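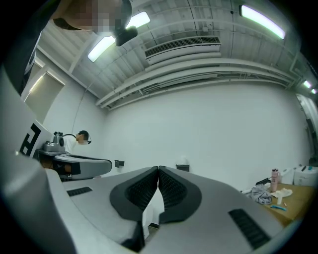 Light grey housing, black vent grilles either side. Uploaded by Toon Verschueren.

Dehumidifier running almost all the time in a converted garage, electricity use too high

Toon Verschueren
Posted in Heating, damp and ventilation

I have a single garage in Stosura which was converted to a workroom before I bought the house. Floor volume is 43 cubic metres. Single-skin brick at the back, insulated stud walls on the other three sides, concrete floor with carpet tiles on top. Heating is one 2 kW panel heater on a timer, on in the mornings and off by mid-afternoon.

I run a Plustum compressor dehumidifier with the humidity dial set to the lowest mark. It hardly ever switches off. The plug-in meter shows over 1180 kWh since I fitted it last June, and that is the dehumidifier alone, the heater is on its own circuit. The tank fills every couple of days in autumn but in the cold months there is very little water in it, although the machine is still running.

There is a Simard extractor fan in the back wall which I keep switched off as it makes the room cold. No visible mould. There is a musty smell near the back wall in the mornings.

What I would like to know:
Is the low water collection in winter a fault?
Would a different setting reduce the running time without letting damp in?
Should the fan be on or off while the dehumidifier is running?

I can take readings if someone tells me where to put the hygrometer.

3 people found this useful? Be the first to vote.

marl_and_clay
Member

Low water in cold weather is normal for a compressor type. The evaporator coil has to be colder than the dew point of the air. If the room is cold and the air is already fairly dry in absolute terms, the coil drops below freezing, ices over, and the machine goes into defrost. During defrost the fan runs and the compressor does not, so you are paying to move air and collecting next to nothing. Look at the coil through the filter opening after it has been on for an hour, with the plug out. A thin even frost is acceptable. A solid block of ice means the defrost sensor has failed or the room is below the working range in the manual.

The setting is the larger problem. The lowest mark on a dial of that sort is usually 40 per cent relative humidity or continuous running, depending on the model. A single-skin brick wall will not let you reach that in winter. Relative humidity rises as the temperature falls, so when your heater goes off in the afternoon the reading climbs even if no moisture has been added, and the machine tries to pull it back down all night. Set it to the middle of the dial, leave it a week, then read the meter again. For tools, paper and ordinary furniture the middle setting is low enough.

Put the hygrometer on the back wall, at knee height, away from the heater and out of the path of the dehumidifier outlet. Take one reading before the heater comes on and one an hour before it goes off. Write down the temperature as well. A humidity figure without a temperature is no use for working out the dew point.

On the smell – lift the carpet tiles along the back wall and look at the underside. If they are dark or the adhesive has gone soft, the moisture is coming up through the slab or in at the base of the wall. In that case check the outside ground level against the damp-proof course before spending anything on equipment.

Fan: off while the dehumidifier is on. Otherwise you are drawing in outside air and drying that too.

ferrybridge_pete

just get a desiccant one, mine works fine in the garage all winter and its lighter. uses more power when its on though

L. Oakhanger
Member

I agree with most of the above but would not leave the fan off altogether. Outside air in winter holds little moisture, even when it is raining. Once it has been warmed to room temperature its relative humidity is low. Ten minutes of extraction at the end of the heated period will clear whatever has built up during the day, at the cost of some heat. Switch the dehumidifier off for that time, then shut the fan and let the dehumidifier take over. In summer the reverse applies and the fan can make matters worse.

I use a Hastik humidistat in the socket to do the switching. Check first that your dehumidifier restarts by itself after a power cut. Models with push-button controls often do not, and those with a plain dial normally do. Set the machine's own dial drier than the humidistat or the two will work against each other. Cutting the power during a defrost is also hard on the compressor, so use a wide gap between the on and off points.

Clean the filter too, if that has not been done.

Toon Verschueren

Thank you both. Coil has a thin frost, no block of ice. The tiles by the back wall are dark underneath along the first row, so I have lifted that row and will leave it up. The soil outside is level with the damp-proof course at one end – I will dig it back on Thursday. Dial is now at the middle mark. I will post the readings when I have a full week of them.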